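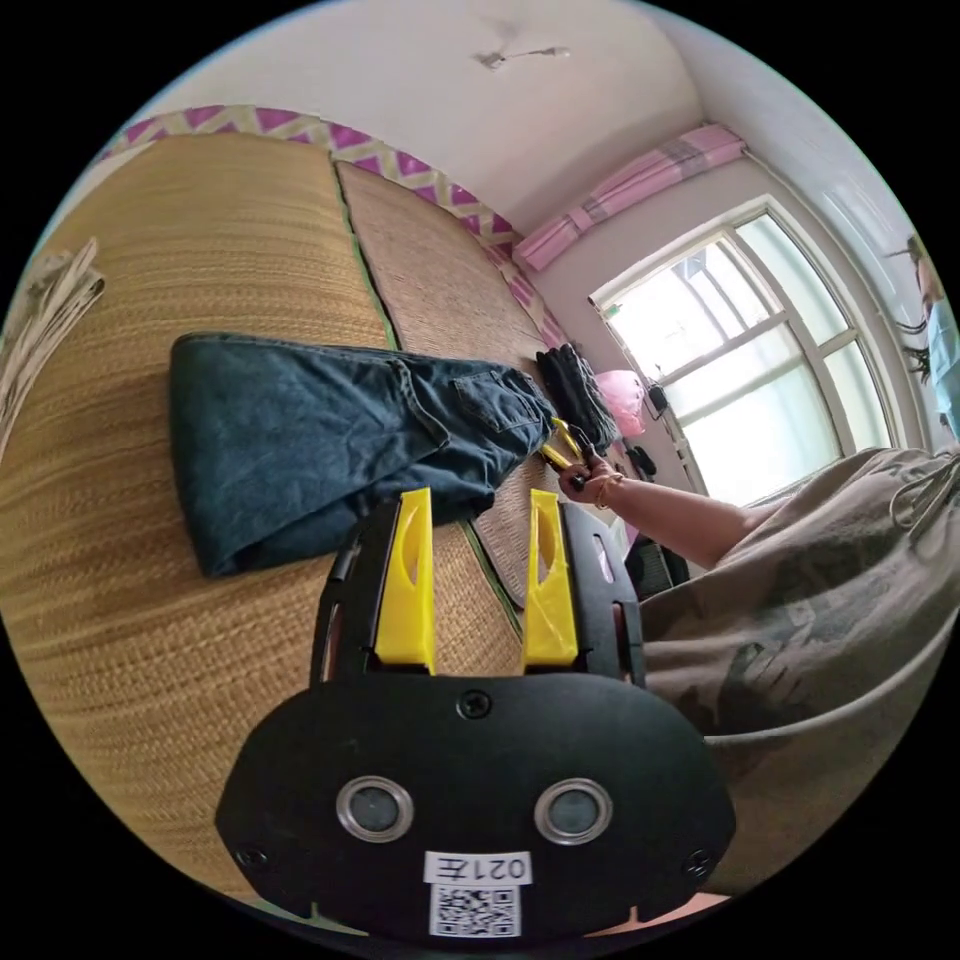
Why bother with hand-held grippers when you already have two arms bolted to a table? A reader sent me that after the January newsletter, and it's a fair thing to ask, so I'm giving it most of this month's space. The short answer is that the arms are slow to teach and I'm impatient. With the hand-helds I can walk up to some clothes, fold them, and see right away whether a pair of fingers is any good at picking up cloth. If they drive me nuts in my own hand, they'll be worse on the end of an arm!

So the Prarkent comparison has been all laundry lately. Jeans and dark clothes mostly, because those are the two that gave the Aguirre arm such a hard time (long-time readers will remember the waistband saga). We had 2 sets of fingers to try, the yellow ones with the cutouts and the flat Nelen ones, and I went in fully expecting to prefer the Nelens. They close so nicely. They feel like good tweezers.

And on a T-shirt they're great! On denim, not so much. The seams are thick, the pocket edges are thicker, and you end up squeezing way harder than you'd like and then losing the corner anyway. The yellow ones have a bit more give at the tip and I could get hold of a hem with a lot less fuss. I did 49 folds with each set over a couple of sessions, same jeans every time, and dropped the Nelens often enough that I stopped writing down why.

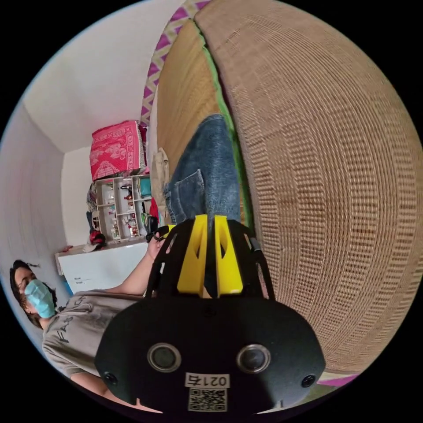

My wrist gives out long before the fingers do, one of you wrote, and asked if I'd thought about the weight at all. Yes, constantly, somewhere past fold thirty! The body is wide, and your hand wants to sit farther back than it should. Moving my grip up toward the base of the fingers helped. So did taking a break, which I'm bad at. I'd still love a slimmer body, and Sundden says they're working on one, but they said the same thing last year, so we'll see.

The other half of this is the cameras. I like having the view ride along with the fingers, and the wide lens keeps a lot of the room in the picture, so you don't lose track of your other hand when you're using both. Where it gets tricky is dark cloth. Black cloth bunched up in the fingers is just a big dark lump, and good luck finding the edge of it afterward. 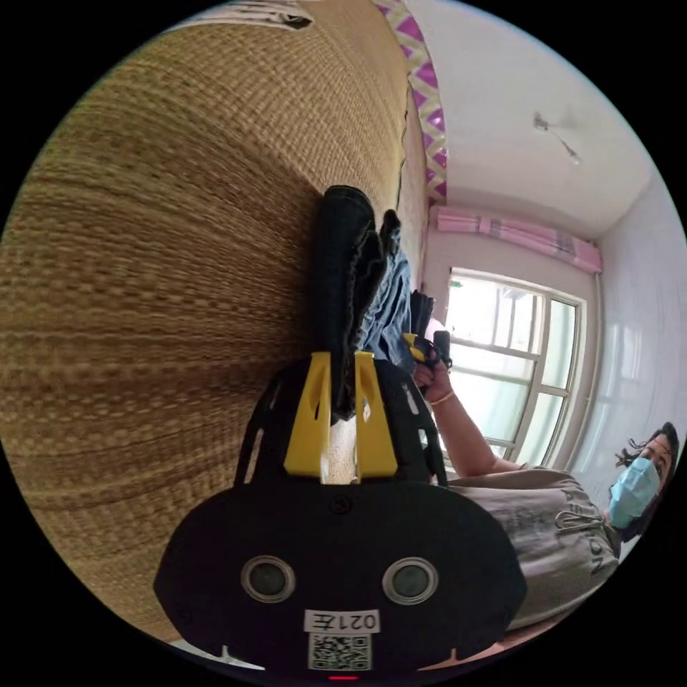
I tried turning the exposure up and got more detail in the folds, but then the window blew out completely, and our tracking really likes having window corners to hang on to. For now I'm leaving the exposure alone and pulling the curtains a little on bright days. Next up is the same test with towels, first with the yellow fingers and then with the Nelens, and if Sundden ships the slim body in time I'll throw that in too.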